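Dye notebook, August, madder batch 13

Started at 8 with the wool already scoured, so for once I wasn't chasing my tail all morning. Same Wirska yarn as the last batch, 310 g dry.

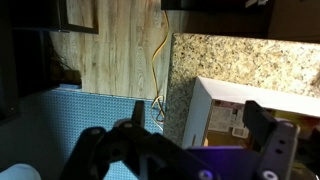 Mordant

Alum only, no cream of tartar this time (Zineb swears it pulls the reds toward orange and I want to see for myself). Brought it up slowly, held an hour, left it to cool in the pot while I had lunch.

Dye bath

Noltgate tap water, straight, plus a pinch of chalk. The red came up so fast! Brick first, then a lovely deep rose once I turned the heat down. Pulled skein 9 early for Liesbeth, who wants a paler one for her cuffs.

To do: rinse the rest tomorrow, save the exhaust bath, order more alum from Nasr.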